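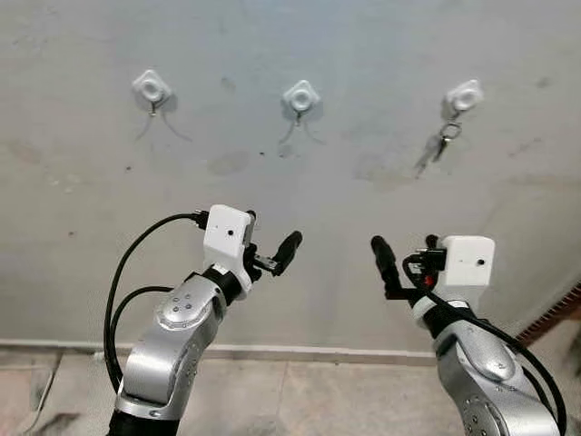 Photograph: Omala workshop records, key wall, entry of Nov 21, 2019

Workshop notebook – key hooks and wall condition, Omala ground floor

Purpose of entry. To record the present arrangement for hanging keys on the plastered wall, the condition of that wall, and the points to be settled before the arrangement is adopted in the Ocampo building.

Arrangement. Three white adhesive hooks are fixed in a row across the upper part of the wall. Each has a rounded-square base with a raised circular centre and a thin wire hook below it. The row is not quite level: the middle hook sits slightly lower than the left one. It was agreed at the time of fixing that the hooks would be placed by eye, and the difference has no effect on use. Should the row be renewed, a pencil line is to be drawn first.

The bunch on the right hook is the store set. It is kept on a silver split ring. The left and middle hooks are reserved for the Isimus cupboard set and the yard gate set respectively, both signed out at the time of this entry. The sign-out sheet remains in the tray by the door and is to be completed in ink.

Choice of fixing. Screwed hooks were considered in March and set aside. The plaster on this wall is old, and earlier drilling in the adjoining corridor brought away more material than was acceptable. Adhesive hooks were bought under the Sovosis small fittings order, two packets in all, the remainder being held in the consumables drawer. The supplier's leaflet advises a smooth, clean and fully dry surface. Our wall meets the first of these conditions only in part.

Surface preparation, as carried out:

Wall brushed down with a soft dry brush.
Fixing points wiped with a damp cloth, then with a cloth lightly moistened with alcohol.
Surface left to dry overnight.
Hooks pressed on by hand for one minute each and left unloaded for 168 hours.

The waiting period is considerably longer than the leaflet requires. It was chosen so that the hooks could stand through a full week of ordinary heating, including the weekend when the boiler is turned down. The two trial hooks put up previously were loaded on the same afternoon and both came away, one of them taking a flake of paint with it.

Condition of the wall. The pale grey surface is mottled and carries scuffs and small specks over much of its area. Below the hooks there is a darker, irregular stain to the left of centre and a broader discoloured patch to the right. Neither has been explained. The plaster should be tested with the moisture meter at both patches and at one clean point for comparison, and the readings entered on the next page. If damp is found, the row should be moved before any redecoration is considered. The skirting and floor tiles are also due for cleaning; there are scuffs on the tiles towards the left, and these should be tried with the mild detergent before anything stronger is used.

Load. A bench check was made on a spare hook fixed to a painted board. It held almost 1,000 grams for the length of a working day without visible movement. This result should be read with caution – the board was new and flat, and the wall is neither. For the present, one ring of keys per hook is the limit. Coats, bags and tape rolls are not to be hung from the row under any circumstances.

Use. Colleagues are asked to lift the ring clear of the wire before drawing it away from the wall. Pulling downwards or sideways puts strain on the adhesive and, over time, bends the wire. Keys should be returned to their own hook even where another is free, as the sign-out sheet is arranged by position from left to right.

Labels. No labels have been fitted. The proposal is for a small printed strip above each hook, giving the set name only and not the room number. Paper labels did not stay on the plaster in the corridor, and a narrow painted batten has been suggested instead. A batten would itself need fixing, which returns us to the question of drilling. Left open.

Outstanding:

Moisture readings at both patches and one clean point.
Decision on labels.
Spare hooks to be counted and entered against the Sovosis order.
Key list to be copied for the Ocampo building, with Isimus cupboard numbers checked against the doors.

The arrangement stays as it is until the readings have been taken. Any hook found loose is to be removed by its tab, dated on the back and kept in the envelope at the end of this notebook.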